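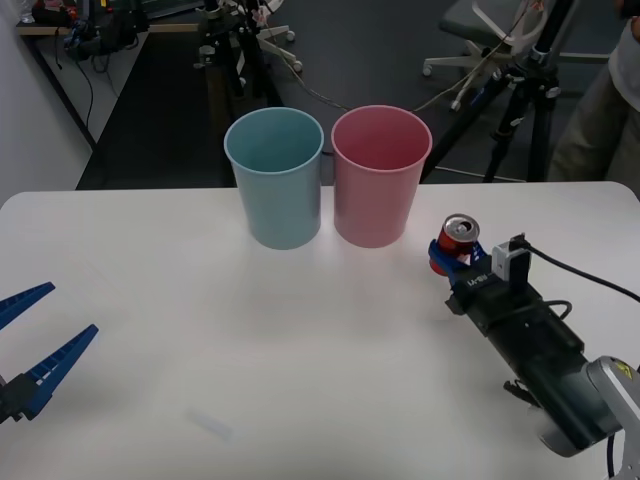

Why are fizzy drinks fizzy?

Fizzy drinks are full of a gas called carbon dioxide. It is the same gas that you breathe out. You can't see it or smell it, but you can feel it prickle on your tongue.

How does the gas get in?

At the factory, the drink is made very cold and the gas is pushed into it under pressure. Pressure means squeezing. Cold liquid holds more gas than warm liquid, so chilling the drink helps. The gas dissolves, a bit like sugar does in tea. Then the can or bottle is sealed.

Where do the bubbles come from?

While the lid is shut, the gas is trapped and most of it stays in the liquid. When you open it, the squeezing stops. You hear a hiss as gas rushes out of the gap at the top. The gas in the drink starts to come out too, and it makes bubbles.

Bubbles like to form on tiny scratches and specks of dust. Look closely at a glass of lemonade and you may see a line of them rising from the same spot.

Why does a drink go flat?

Gas keeps escaping until there is very little left. A warm drink goes flat faster than a cold one.

Try it yourself

You will need two cups, some fizzy water and 6 raisins.

1. Pour fizzy water into one cup and tap water into the other.
2. Drop three raisins into each cup.
3. Wait for up to 20 minutes and watch.

In the fizzy water, bubbles stick to the wrinkles and lift the raisins up. At the top the bubbles pop, and the raisins sink again.

Words to know

Dissolve: to mix into a liquid so that you can't see it any more.
Flat: with no fizz left.

Written by Nusrat Sheikh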